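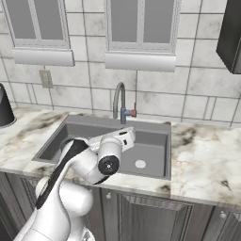

Rees sink tasks – README

Simulated kitchen episodes for the washing-up trial at the Clovora staff canteen. Maintained by Haoran Song and Wanting Zheng.

Contents
14 kitchen layouts, 100 episodes each. One arm per episode, working at a sink.
Every layout has its own notes file. Read it before changing a start pose.

What the trial covers
The arm takes over rinsing on the late shift only. Scraping, stacking and putting away stay with the kitchen team. Two people used to stand at the sink until close; one of them now moves to prep at 7, on the same pay and hours.

Meifang Mao collected comments from the team. Most were glad to be off the sink. The main complaint was waiting for the arm to clear the basin when someone needed the tap – stop requests are in the task list from version 2.

Known gaps
No broken crockery. No people in any episode, so don't use the set to judge safe distances.

Questions about rotas go to Qianru Liang, everything else to Haoran.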